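Clallik Kitchen Conversions

Clallik is a small set of tables for converting home recipes between cups, grams and milliliters. Ngaio Mudgway started it to tidy up a family recipe box, and Kálmán Kun later added the baking ingredients.

Files

ingredients.csv - one row per ingredient, with its name, group and grams per US cup
spoons.csv - teaspoon and tablespoon weights for 23 spices and leavening agents
aliases.csv - other names for the same ingredient (confectioners' sugar, icing sugar)
notes.txt - how each weight was taken

How the weights were taken

Each ingredient was spooned into a level cup, scraped flat with a knife and weighed on a kitchen scale. We did this 3 times per ingredient and kept the middle value. Flour was stirred in its bag first. Brown sugar was pressed down firmly, as most recipes ask.

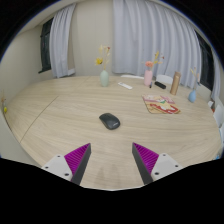
Liquids were measured at room temperature in a clear jug, read at eye level. Honey and molasses stick to the cup, so those rows give the weight that was poured in, before scraping out.

Known problems

Grated cheese varies a lot with the grater. Treat those rows as a rough guide.
Chopped nuts are listed by size, but "coarse" was a matter of opinion.
Almost 40 rows have no alias yet.
Salt in spoons.csv means fine table salt. Kosher salt is in a separate row - please check before using it.

Changes

January: Doğukan Gezer fixed the cocoa powder row, which had been entered in ounces. Oat flour and rye flour added.

Corrections are welcome. Send the ingredient name, your cup size and the weight you got to Ngaio.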